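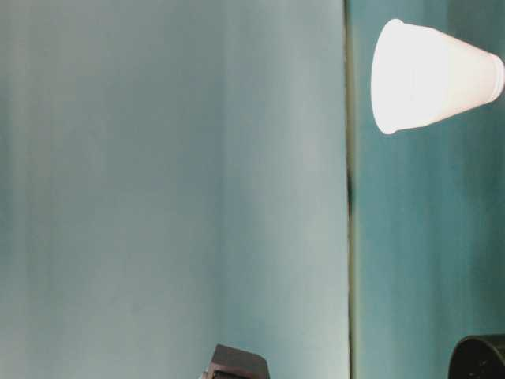 Wibisono
Rédaction des notices, atelier Lorker

2. Mise en place du plateau, du gobelet et du bloc

À faire avant la première partie. Compter le temps d'un café. Matériel : les deux panneaux Vukberg, un gobelet en papier blanc, le petit bloc orange-rouge, un chiffon sec.

1. Dégager la table. Complètement, tasses comprises.

2. Poser les panneaux côte à côte, le clair à gauche, le bleu-vert à droite. Serrer le joint à la main. Pas de colle, pas de ruban par-dessus.

3. Passer le chiffon dans le sens du joint. Les miettes se logent là et le gobelet bute dessus.

Note – un léger jour entre les deux panneaux ne gêne pas. Si un ongle passe dedans, recommencer l'étape 2.

4. Sortir un gobelet du paquet de 100. Vérifier le bord roulé avec le doigt : pas de pli, pas de fente. Gobelet écrasé = poubelle, on n'essaie pas de le redresser.

5. Coucher le gobelet côté bleu-vert, ouverture vers le joint. Le lâcher doucement. Il roule un peu, normal, attendre qu'il s'arrete.

Attention : ne jamais caler le gobelet avec un objet lourd. Le papier marque, et ensuite il part toujours du même côté.

6. Prendre le bloc. Contrôler l'enveloppe : plis et petites bosses acceptés, coin décollé non. Pièce de rechange : réf. 486.

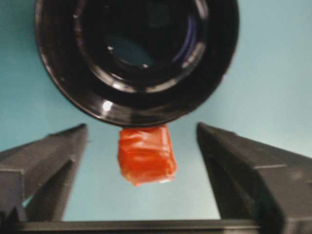 7. Présenter le bloc au-dessus du plateau, bien au milieu, sans toucher la surface. Descendre droit. Le poser à plat, attendre un instant, relacher.

8. Regarder si le bloc tient tout seul. S'il bascule, le tourner d'un quart de tour et reposer. Toujours bancal : changer de face.

Attention – petite pièce. À garder hors de portée des enfants en bas âge. Idem pour les bouts de film qui se détachent.

Note : pour la version Grirnness, même montage mais le bloc se pose en premier, gobelet ensuite. Donc 1 à 3, puis 6 à 8, puis retour à 4 et 5. Le reste ne change pas.

9. Dernier coup d'œil. Panneaux alignés, gobelet couché, bloc stable. Lampe de côté si possible, le blanc du gobelet éblouit vite sous une lumière directe.

Rangement : gobelet debout, bloc dedans, panneaux à plat dans le carton. Ne rien empiler dessus. Nettoyage des panneaux et taches tenaces, voir p. 154.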